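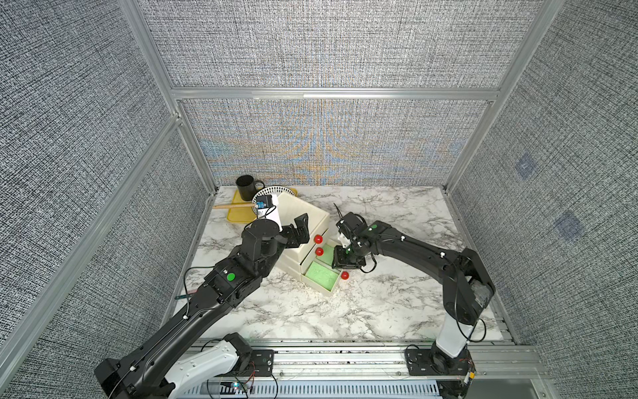 Workspace and Small Storage Inspection Checklist
Cornari Facilities Office, Vidach Building
Area: Bench 29, tabletop and drawer unit
Period: June

Mark each item Satisfactory (S), Attention (A) or Not Applicable (N/A). Any item marked A requires a written comment.

1. Tabletop free of debris - A
Comment: Pale wood shavings present around the base of the drawer unit. Surface to be brushed and wiped before the next session.

2. Drawers closed when not in use - A
Comment: Top drawer closed. Middle and bottom drawers standing open, the bottom one further than the middle.

3. Drawer liners in place - S
Comment: Green foam seen in both open drawers. Liners are to be lifted and cleaned beneath once per quarter.

4. Small round items contained - A
Comment: Red balls found outside the drawers, one of them on the tabletop at the corner of the bottom drawer. Loose balls may roll to the floor and present a slip hazard. Return to storage under Section 151 of the housekeeping rules.

5. Kitchen items kept on tray - A 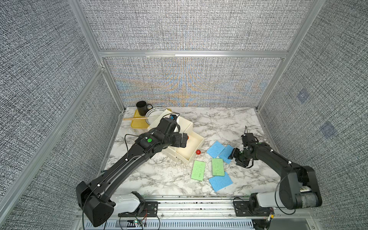
Item 5. Mug, strainer and stick at the yellow tray; sponges on the tabletop.

Comment: The stick extends past the left edge of the tray and should be laid fully within it. The strainer is to be stored flat, clear of the storage box.

6. Sponges stored together - A
Comment: Blue and green sponges scattered on the right-hand side. Place in a single container, sorted by color.

7. Wall panels secure - S
Comment: Gray fabric panels to be vacuumed with the Badent soft brush only. No liquid cleaner.

8. Waste container within reach - N/A
Comment: Shared container provided in the Sarıgül corridor.

Result: Attention required. Items 1, 2, 4, 5 and 6 are to be corrected by 4:00 p.m. and the bench presented for reinspection. Retain the completed form in the area binder.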